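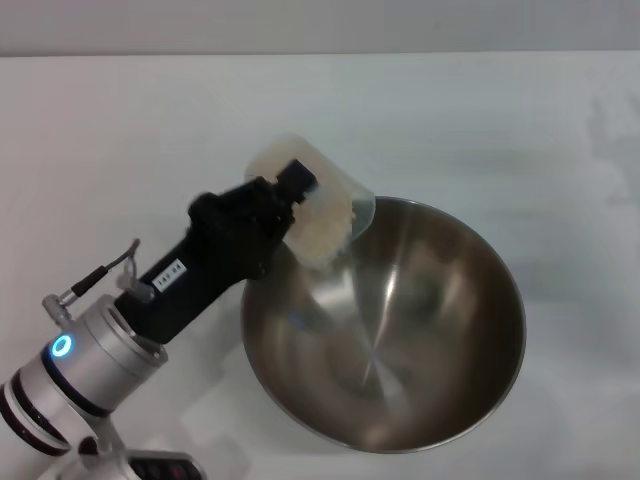
Section 4. Measuring and rinsing the grain

Most of the complaints we get about the Bevo grain soaker have nothing to do with the soaker. They start earlier, at the bowl, with grain that was measured by eye and rinsed for as long as the cook felt like rinsing. Use a bowl that looks far too big for the job. A deep stainless steel one with a rolled rim is right, and a translucent cup tipped low over it will put the grain on the bottom and keep it off the counter. You will read elsewhere that steel spoils the flavor of rice. Telma Lucero tested this for us with three bowls and a blindfold, and she could not tell them apart. Neither could I.

4.1 What you need

A large mixing bowl, deeper than your hand is long.
A plastic measuring cup you can see through. The Silik cup that ships with the soaker is fine. So is any other cup, if you check it first (see 4.2).
A fine strainer.
A kitchen scale, for the first batch only.

You do not need the rinsing paddle sold in the Orellana accessory pack. I have owned one for two years and it stirs exactly as well as fingers do.

4.2 Checking your cup

1. Put the empty cup on the scale and set the scale to zero.
2. Fill the cup with dry grain to the line you plan to use. Tap it once on the counter and top it up.
3. Write down the weight. Do this three times.
4. If the three weights are close, take the middle one and stick it on the cup with tape. If they are all over the place, you are tapping too hard or not filling level.

Note: The lines printed on a cup are a suggestion. Anežka Hrubý filled one cup to the same line twice with the same rice and got 661 grams of cooked rice from one batch and 668 from the other, a difference I am willing to live with. Her second cup, sold as the same size, gave 468. She still has it and keeps clothespins in it.

4.3 Filling the bowl

1. Dry the bowl completely. Grain sticks to a damp wall and you will be scraping it down later.
2. Set the bowl on a flat counter, away from the edge.
3. Bring the cup over the near rim and lower it before you tip.
4. Tip slowly. Dry rice holds for a moment and then goes all at once.
5. Tap the bottom of the cup to free whatever is left in the corner.

Caution: Do not pour from shoulder height to "air" the grain. The old Didton leaflet recommended it. All it ever aired was the floor.

4.4 Rinsing

1. Cover the grain with cold water to twice its depth.
2. Stir with your fingers for ten seconds and pour the water off through the strainer.
3. Repeat twice more. Short grain may want a fourth round.
4. Stop there. The advice to rinse "until the water runs clear" sounds good, but I have yet to see it run completely clear, and after the fourth round I could taste no difference.

Note: If your rice is labeled as enriched, read the bag before rinsing. Rinsing washes off some of what was added.

4.5 Cleaning up

Wash the bowl with dish soap and a soft cloth, and dry it right away if water spots bother you. A brown or gray tint low in a steel bowl may be only a reflection, so turn the bowl toward a window before you reach for the powder cleanser. Fine swirl marks at the center of the bottom are often left from manufacture and no amount of scrubbing will take them out.

Caution: No steel wool on the cup. It clouds the plastic and takes the lines off with it.

For soaking times, go to Section 5. The times there are longer than the ones on the box, which I do not believe.

Text by Rhona Mackay. Revised July 2022.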